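Zusside Licensing Support
Ticket subject: Retail permit application returned as incomplete after submission
Product: Tredum licensing portal, retail permit module
Opened: 2018-02-03
Opened by: Torunn Grønli, Wolovach (cannabis retail, two proposed storefronts)
Assigned to: Lihua Lei
Priority: High
Status: Resolved

Description of problem
The applicant submitted a retail cannabis permit application through Tredum for its second storefront. The portal accepted the filing and issued a receipt. The following morning the application status changed to "Returned: ownership disclosure incomplete." The applicant reports that all owners were entered and that the same disclosure was accepted for its first storefront in November.

Steps already taken by the applicant
Signed out and back in. Re-uploaded the ownership chart as a PDF. Attempted to resubmit and received message 73, "Total interest does not reconcile."

Entry 1, Lihua Lei
The application record has been reviewed. The ownership table lists four holders. The percentages shown on screen add up to 100. The stored values do not. One holder, the supplier Shen, was entered as a lender with a conversion right, and the portal is adding that right to the total as if it were a present share. The applicant is asked to confirm whether Shen holds shares today.

Entry 2, Torunn Grønli
Shen holds no shares. It has a note that may be converted after the store opens. The note was entered under "Other financial interest" as the instructions direct. Please confirm that the application has kept its place in the review queue.

Entry 3, Lihua Lei
Queue position is held for returned applications while a support ticket is open. The matter has been referred to Margit Söderlund in the forms group.

Attachments to this ticket
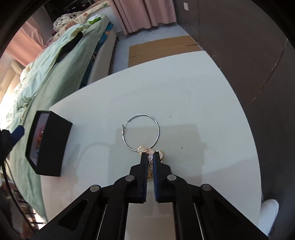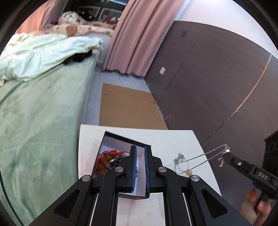 Does the applicant have to pay the filing fee again when the application is resubmitted?
The fee is charged once for each application number. A corrected filing made under the same number carries no second fee, provided the applicant selects "Amend" and does not start a new application.

Entry 4, Margit Söderlund
The fault has been reproduced on the test system. When a conversion right is entered with a percentage, the module copies that figure into the ownership total. The November application was not affected; the percentage field was left blank on that form. A correction is being prepared. Until it is released, the applicant should do the following:
1. Open the returned application and select "Amend."
2. Delete the percentage beside the Shen entry. Leave the dollar amount in place.
3. Describe the conversion terms in the notes field, which accepts up to 500 characters.
4. Save, close the section, and reopen it before submitting.

Entry 5, Torunn Grønli
Steps completed. Message 73 no longer appears. The notes field refused the first text as too long and it has been shortened. The application was submitted and a new receipt was issued under the original number.

Entry 6, Aaliyah Carrier, Intake Review
The amended filing has been received and the disclosure section marked complete. The full note agreement must be uploaded under "Supporting documents" before the site inspection is scheduled.

Entry 7, Lihua Lei
The correction has been installed in the retail permit module. Applicants who used the interim steps do not need to restore the deleted percentage. Tuva Sjöberg will update the help page for "Other financial interest."

Resolution code: Software fault, corrected
Ticket closed with the agreement of the applicant.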